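How to Clean Out a Catch-All Bin Without Losing Your Whole Saturday

Posted 9/21/21

Everybody I know has one of these. Mine is a big open metal bin that sits on the work table and swallows whatever I don't feel like putting away – packets, wrappers, little boxes, plastic bits that belong to something. I let it go from June until last weekend, and it was bad! So I finally cleaned it out, and I wrote down how I did it.

First, set a timer for 10 minutes. You're only pulling stuff out in this round, so don't stop to read labels (I always do, and then I'm sitting on the floor looking up refills). Grab the biggest things first and lay them on an old towel.

Next, get 2 shoeboxes. One is for keeping, one is for "ask somebody." Trash goes straight in a bag. Crinkly clear packaging is nearly always trash, but give it a squeeze before you toss it, as I once threw out a perfectly good set of Kukach drawer clips that way.
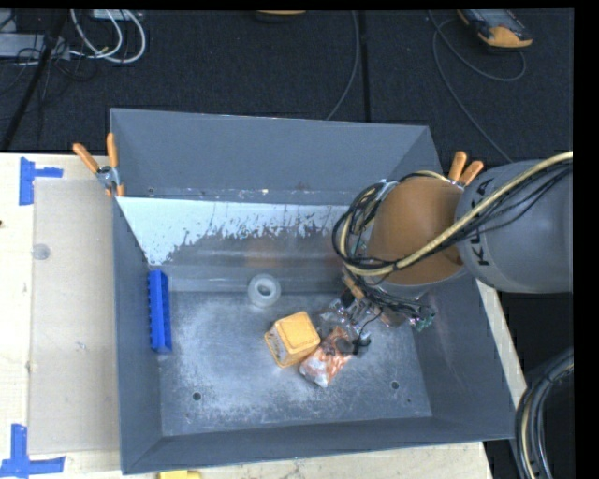
Anything small and round gets its own little cup, or it'll roll off the table and under the shelves. Long skinny pieces can stand up in a jar. If a packet is crumpled but still sealed, flatten it out and keep it.

Once the bin is empty, wipe the bottom with a damp rag and a drop of dish soap, then dry it right away. Scratches in bare metal won't come out, and I quit trying. I did go at an old one with a Costigan scrub pad for an hour once and just made new scratches.

Let it air out for five minutes before you load it back up. Only the keep box goes in, heavy things on the bottom.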